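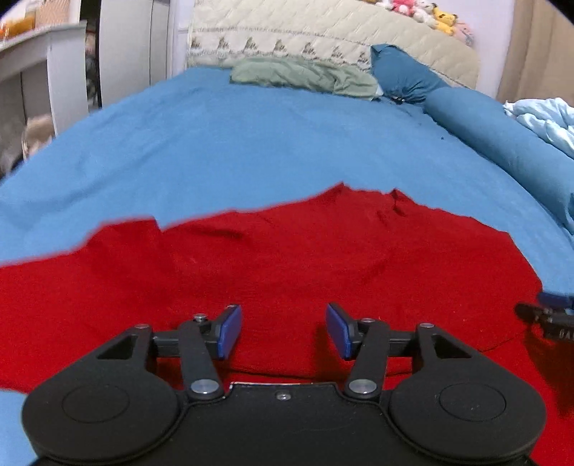

Step 4. Folding on the bed

I do nearly all my big folding on the bed, and if you've only got a small flat I reckon you'll end up doing the same. Leave the sheet on and get your pillows and bolster over to one side before you start.

1. Spread the cloth out flat, with the long side facing you. A bright red one on a blue sheet is lovely to work with, you can see every edge!

2. Smooth from the middle out with your palms. The far edge always rumples up on me, so I walk round and tug it straight from the other side (much easier than leaning over).

3. Bring the far edge down to meet the near one. Match the corners first and let the middle sort itself out.

4. Fold in half again, then turn it and fold into thirds. Mine come out 50 cm wide, and that fits the Multer shelf from Step 2 with a bit of room to spare.

Note: blankets get done last. Bunch them up at the side of the bed for now, they're in Step 5.

Caution: don't iron on the mattress, even with a towel under. Zerrin Demirtaş wrote in after the September version to ask, and my answer is still no, sorry! Use a board.

Note: new red cotton can lose its colour. Wash it on its own a couple of times before it goes anywhere near a pale doona cover.

If the corners won't meet, the cloth has probably dried out of shape. Dampen it, pull it square and go back to 1.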